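Source files for the Vidisik blog, plus the small script that picks names for giveaways. The blog is written by Chandrasekhar Nambiar and has been running out of a spare bedroom in Dultville for longer than this repository has existed.

## What's in the folders

- `posts/` has one Markdown file per post, 138 in all
- `drafts/` is unfinished, please don't link to anything in it
- `giveaways/` has the rules text and the entry lists with emails removed
- `tools/draw.py` is the name picker

Posts from before the move to Stimeo were copied over by hand. Some still have odd line breaks, and the comments on the oldest ones did not survive.

## How a giveaway works

1. I write a post saying what the prize is and when entries close.
2. Readers leave a comment. One comment is one entry. A second comment from the same person is welcome but doesn't count again.
3. After closing I export the comments to a CSV and run the script.
4. Winners have 4 days to write back with a mailing address. After that I draw again.

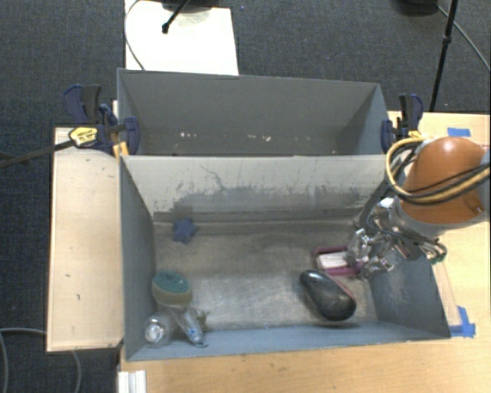 The October giveaway was the biggest so far, with 19 prizes, mostly postcards and pocket notebooks. It was also the one where I forgot to turn off entries at midnight. I let the late ones stand, and they are in the list like all the others.

## Running the draw

```
python tools/draw.py giveaways/october.csv --winners 2
```

The script drops repeat names, shuffles what is left and prints the winners in order. Add `--seed` with a number if you want the same result each time. Names are compared without regard to capital letters, so "Leinonen" and "leinonen" are treated as one person. If two readers share a name, edit the CSV first and add an initial to one of them.

## Known problems

- Names with a comma in them break the export. Fix them by hand.
- Replies to other comments get counted as entries. I delete those rows before running the draw.
- The category pages still list "Mail" and "Letters" separately. They should be one category.

## Reusing things

The script is free to use and change. The posts are mine, so please quote a paragraph or so and link back instead of copying the whole thing. If you spot a typo in an old post, open an issue with the file name and the line.

Last updated 2023-05-09.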